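# Skernumer gripper: questions we keep getting

**What is Skernumer, anyway?**
It's the hand-held gripper that Jamila Fakir and I have been putting together at the Vendholm shared workshop, mostly in the evenings and with a good deal of tea. You hold it, you squeeze, the two fingers close, and the camera records what you did so an arm can (we hope!) learn it later.

**How much have you spent?**
Nearly 383 dollars, and that includes two sets of fingers we ended up throwing out. Please don't let our mistakes scare you off.

**Can I print the fingers on my own machine?**
Oh, sure. Most home printers will manage. Go slowly on the angled tips, and clean out the mounting holes before you try to force a screw through, which I say with some feeling.

**What are you practicing on?**
Small parts drawers, the kind with clear fronts in a yellow frame. Everybody has something like them at home, and the fronts catch the light in ways that make life interesting for a camera.

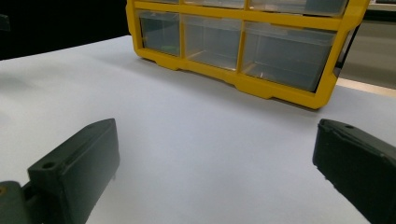
We want 1,000 recordings of drawers being opened before we move on to anything fancier, so if you're handy and have a free hour in December, do come by.

**Do I need to know how to code?**
Not for recording. Jamila will sit with you for the first few, and she's very patient.

**Who do I write to?**
Nuwan Ekanayake, at the workshop's front desk.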